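Dokar (hand-held gripper)

Dokar is a pair of hand-held grippers built by two hobbyists, Pylyp Tymoshchuk and Yevhen Stetsiuk, in a shared workshop in Londalstead. Each gripper is carried and closed by a person, with a camera looking out past the fingers. The recordings are meant to be used later to train a robot arm to do the same chores. The project is best known locally for its work with plastic bags and containers, and for a long-running argument over how much of what its builders claim has been shown.

Most of what is known about Dokar comes from the builders' own log, which had 56 entries when the project page was last revised. Outside accounts are few. The longest is a review posted by members of Benanley, a workshop in the next town, and it is mixed.

Background

Tymoshchuk had earlier built a small desktop arm, which he named Kovalchuk after a former landlord. The arm could pick up blocks and dry sponges. It did poorly with anything that changed shape when touched, and most attempts to write rules for such objects were dropped within a few weeks. Stetsiuk, who had joined the workshop to repair sewing machines, suggested recording a person doing the work and leaving the rules out altogether.

The idea was not new, and the builders have never said it was. Similar tools had been used in university labs for some time, and several sets of plans were free to download. The project page describes Dokar as an "original design" in one place and as "adapted from published plans" in another. The Benanley review asked which was correct. The log's reply was that the fingers and the linkage proportions had been redrawn and the general layout had been kept, a fair answer that has still not made its way to the project page.

Design

Each Dokar unit has two upright fingers moved by a set of mirrored links. The links pivot so that the fingers stay close to parallel while they close. Squared finger blocks are held with small screws and can be swapped. The builders have tried at least one narrower set, and the log says it was given up when thin film slipped out of it.

The unit is held from behind, with the fingers pointing away from the user. A cable runs from it along the user's forearm. The log gives the cable more space than any other part. It caught on chair arms, pulled loose from its socket, and in one entry dragged a mug off a shelf. A cordless version has been "nearly ready" since the early entries.

Brass grommets are set into the links. Stetsiuk has credited them with making the motion smoother and longer lasting. No comparison with plain holes has been published. The Benanley reviewers, who handled both units for an afternoon, wrote that the motion was pleasant enough and that they could not say why.

The two units differ in small ways, and parts have been moved from one to the other so often that the log no longer gives them separate names. This makes some of its statements hard to check. A fault reported for "the left one" in an early entry may belong to the unit now held in the right hand.

Bag and bucket task

The task most closely linked with Dokar is a household one. A person sits at a small wooden table with a gripper in each hand, a thin plastic bag lying to one side and a plastic bucket to the other. The bag is to be taken up with the grippers and fitted to the bucket as a liner.

It was chosen for its difficulty. Film of this kind folds over itself, sticks to itself, and reflects light in bright creases that change with every small movement. A bag also has no fixed outline, so a program that has learned to recognize it lying flat may fail when it is bunched up. The bucket is the easier of the two objects, though it too can slide when tugged.

The table top is bare apart from the objects in use. Dark curtains close off the far side of the area and gray carpet covers the floor. The builders say that plain surroundings keep the recordings consistent. Critics have pointed out that few kitchens look like this, and that a robot trained on one table may learn the table.

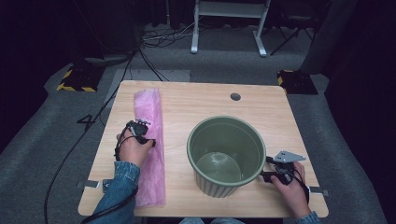 Recording sessions

The log treats a recording as one complete attempt, from the moment the grippers leave their resting position to the moment the user decides that the job is finished. The last part of that definition has drawn comment. Whether a bag is properly seated is left to the judgment of the person wearing out their wrists on it, and no second person checks.

According to the project page, 200 recordings of the bag and bucket task had been made by May 30, 2023. The page does not say how many were usable. An entry from the following June mentions that a batch had been set aside because the two cameras had drifted out of step, but gives no size for the batch and does not correct the earlier total. Later descriptions of the project, including a flyer for the workshop's open day, repeat the figure without comment.

Tymoshchuk made most of the early recordings. Stetsiuk's came later and are described as slower. The builders hold that a mixture of styles is useful to a learning program, and there is some sense in this. It is also possible that two people who designed the tool together have picked up the same habits with it. A proposal to invite other members of the workshop to take a turn appears in the log and is not mentioned again.

Handling of thin film

Gripping film is the part of the work on which the builders have the most to say and where their account is most convincing. A flat sheet is hard to lift with two rigid fingers. They press it against the table, close, and come away with nothing. Users of Dokar are told to find a fold or raised edge first and to pinch that.

Once a strand has been caught it tends to twist into a narrow cord between the fingers. A twisted strand is easier to hold than a single layer, and the log recommends it for moving the bag from one place to another. It is less help in opening the bag, as the layers are then pressed together at the very spot where they need to come apart.
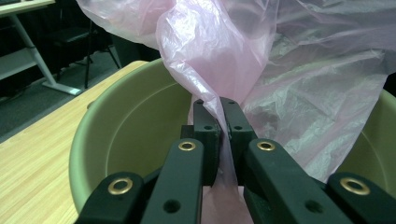
A person can deal with this by rubbing the layers between finger and thumb, a movement that Dokar cannot copy. Its fingers open and close and do nothing else. The usual method is to hold one side with each gripper and pull gently until the mouth of the bag spreads, then work it over the rim a little at a time. When only one gripper has a good hold, the other can be used to steady the bucket.

Three kinds of finger surface are discussed in the log: bare, taped, and coated with a rubbery paint. The paint is said to have been the best of them until it began to peel. Peeling was noticed after an unrecorded number of attempts, so its working life can't be stated. Tape was easier to replace and became the default for a while. The log does not say which surface was used in which recording, an omission that would matter to anyone hoping to reuse the material.

Camera view

The camera on each unit looks along the fingers, so the fingers and part of the linkage take up much of its view. This is useful in that the point of contact is always visible. It also means that a large object brought close will hide nearly everything else, and a billowing bag is about as bad a case as could be picked. The Benanley review considered this the main weakness of the design. Tymoshchuk replied that the person holding the gripper has the same trouble and manages. The reviewers answered that the person also has a head and can move it.

Use with a robot arm

The stated purpose of Dokar is to teach an arm, and on this point the record is thin. The log reports that a program trained on the recordings was run on Kovalchuk 2, a rebuilt version of the desktop arm. It describes the results as "promising" and says the arm moved toward the bag and closed on it. No success rate is given. The entry does not say whether the bag was lifted, and there is no claim anywhere that the arm has lined a bucket from start to finish.

The rebuilt arm also has a shorter reach than a seated adult. Some of the recorded movements are outside its range, and these would have to be cut or scaled down. The builders have acknowledged the problem and have talked about lowering the table.

Reception

Opinion in the Londalstead workshop is generally friendly. Members have praised the neatness of the linkage and the patience of the recording work, and two have built copies of the fingers for other uses, one of them a reaching tool for fallen clothespins.

The Benanley review concluded that Dokar was a well-made hand tool with a robotics project attached to it. It advised the builders to publish the failed attempts along with the good ones and to have a stranger judge when a bag was on. Stetsiuk agreed to the first of these in a short note. As of the latest log entry, the failed attempts had not been posted.

See also

Kovalchuk (desktop arm)
Londalstead shared workshop
Parallel linkage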